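I mixed up another batch of hummingbird food on Saturday, and since three people have asked how I do it, I'm writing it down in one place. It's sugar water. There isn't much to it, but I do measure things, and I have opinions about the cups.

The recipe I use is one part white sugar to four parts water by volume. I make 600 ml of water at a time because my feeder is small and the stuff goes off in the heat. That takes 150 ml of sugar. In August I change it every other day, so a bigger batch just sits in the fridge and gets forgotten behind the pickles.

For years I did this with a soup mug and a guess. The guess was usually too sweet. Then Ese Oyelaran, who used to work in a school lab, gave me a box of old plastic measuring ware when she moved to Stelgate, and I started measuring properly. The box had beakers, jugs, a couple of syringes and a lot of lids that fit nothing. I threw out the lids.

The beakers are the part I use most. They're the milky kind with a wide rim and a spout. The printing on them is fine if you have the right side facing you. If you don't, you are reading the numbers backwards, and I've poured to the wrong line more than once because of it. I now turn the beaker around before I pick up anything else.

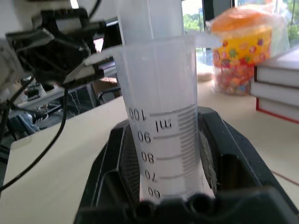 A measuring beaker from the back, with the scale reading in reverse.

Get your eye down level with the line, too. If you look down from standing height you'll be off by a bit every time, and always in the same direction, so doing it three times won't even it out. I put the beaker on the table and bend down. My knees complain but the number is right.

The other thing I want to write about is the practice with red water, because I mentioned it to I-hsuan Chou and she thought I was feeding it to the birds. I'm not. The feeder gets clear syrup and no dye at all. The red parts on the feeder are enough to bring them in. Red water is only for learning to measure and pour. Clear water in a clear cup is hard to see, and clear water in a milky cup is worse. A few drops of food coloring and you can see exactly where the level is, and you can also see every drip you left on the table.

I did it with my niece's craft group first, at the long white tables at Balogun, where we meet. You need a jug of colored water, a smaller empty cup and a big syringe. Everybody moves water from the jug to the cup and tries to hit a line. It's good practice for anyone who has to measure out plant food or medicine for a pet. The table is never only for that, of course. People put down their shoes and whatever else they came in with, and you work in the space that's left.

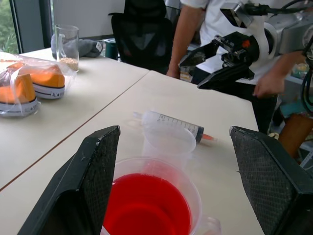 Can you use a syringe in place of a measuring cup?
For small amounts it's the better tool, as long as the markings are still readable and you push the air out before you read it. For anything much bigger than the syringe holds, use a jug, because the small errors add up each time you refill.

Getting the air out is what most people skip. Put the tip well under the surface, pull the plunger up slowly, then turn the syringe tip up over the sink and tap the side until the bubble rises. Push until the bubble is gone. After that, read the scale at the edge of the rubber seal that touches the liquid. Khanyisile Ngcobo reads it at the back edge and we have had this argument twice. She's consistent, at least.

Go slowly with a big one. The wide barrels move a lot of liquid for a short push, and a stiff plunger will stick and then jump. I hold the syringe straight up and down over the jug, with the tip low, so that whatever comes out early lands back where it came from.

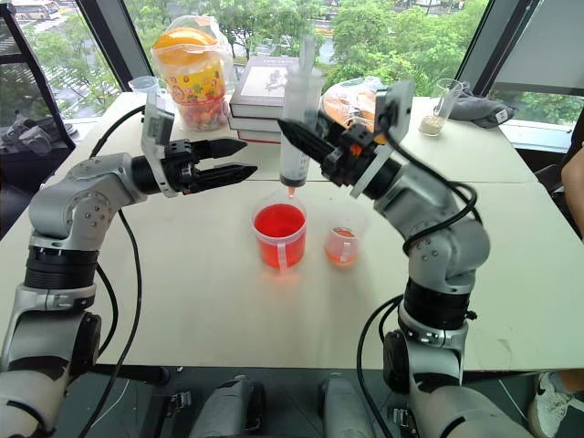
A little vegetable oil on the seal will loosen a stiff one, but I wouldn't do that with anything that's going to touch bird food. I keep one syringe just for syrup and it never gets oil or dye. It has a strip of tape on it so I don't mix them up.

Back to the batch. Heat the water until it's just about to boil, take it off the stove, and stir in the sugar until the bottom of the pan looks clear. Use plain white sugar. Brown sugar, honey and sweeteners are all out. Let it cool all the way before it goes in the feeder. I pour it into the Priltusska jug with the good lid and put the date on it.

Wash the feeder with hot water and a bottle brush at every refill. If there's black stuff in the ports, soak it in one part vinegar to two parts water for an hour and rinse it well.

I filled mine at seven on Saturday morning and the first bird was there before I had the ladder put away. I'm up to 13 visits written on the kitchen calendar, though I stopped marking them after lunch.

Comments

Onyekachi Igwe
I've been using the red store-bought kind. Is it worth throwing out half a bottle?

Leokadia Wasilewska
I would throw it out. Sugar is cheap and it takes ten minutes. The tape on the syringe is a good idea, I'm stealing that.

Justow
What do you do about ants? Mine found the feeder in a day.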